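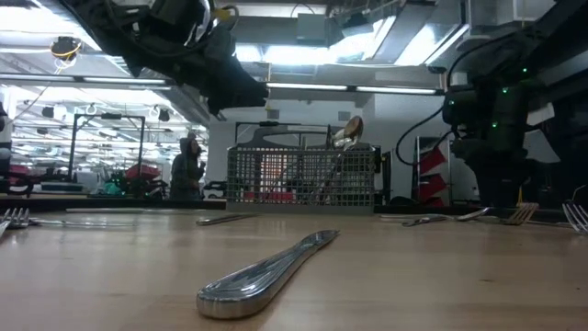 Keltum Field Radio: Frequently Asked Questions
Last updated September 18, 2026

What is the Keltum?
It is a portable radio for patrol units and convoy vehicles, made by our company Telter. One soldier can carry it, and it also fits in the standard vehicle mount.

What range can I expect?
In open ground, up to 20 kilometers with the long antenna. In a forest or between buildings the range will be shorter, and we recommend to use a relay vehicle.

Is it compatible with our older Hemmin sets?
Yes, for voice. Text messages and position data are not possible with Hemmin, as these sets do not have the data channel.

Can civilians buy it?
No. We sell only to armed forces, border guards and civil protection offices. Each order needs an end user certificate, and our export office must see the original paper before we ship.

How long does the battery last?
It depends on how much you transmit. For training we advise one spare battery per radio. The battery is good for 50 full charges before the first capacity check.
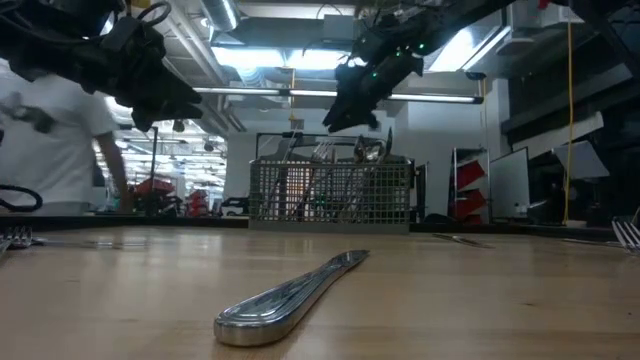
Which software version do I need for encryption?
Build 2726 or newer. You find the number in the menu under Service. If your radio shows a lower number, please do not update it in the field. Send it to your workshop.

What is Ballix?
Ballix is our hard transport case. It holds four radios with their chargers, and it must be ordered separately.

Do you offer training?
Yes. The next operator course starts in October. Please write to Branislav Murín, who is responsible for the courses, and tell him the number of participants and the language you prefer.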